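Household Environments / Methods

3.2 Counter layout and storage

The study kitchen at Dravville was fitted with a single run of counter against a tiled wall. Following Duggan and Phelan, we treat the counter as two zones: a back row, where items are stored upright, and a working area in front of it, where a bamboo cutting board is kept.

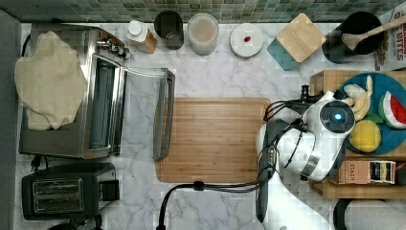
Back-row items were classed by closure type, lidded canisters being coded separately from open crocks. Small appliances were coded as fixed.

Produce was plated before storage. Plush items were coded with the same labels as their edible counterparts, so that a banana or a watermelon slice retained its food category.
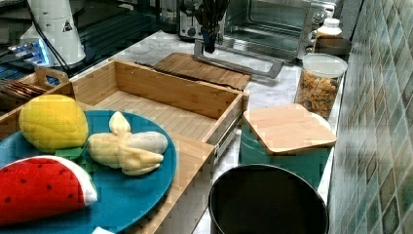
3 min read

Figure 9. Plush fruit on a blue plate beside an open, empty drawer-style box.

Placement on top of a storage unit was coded as "surface," and placement within a drawer as "enclosed." Farías reports 638 placements under the Mirno scheme, which omits this distinction.

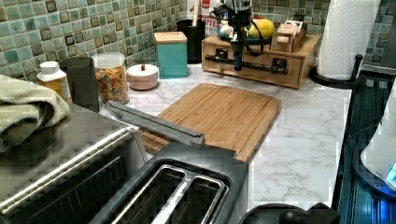
Word count: 638

Plates resting on the two-drawer organizer were therefore assigned to the surface class. Disagreements between coders were resolved by Toledo.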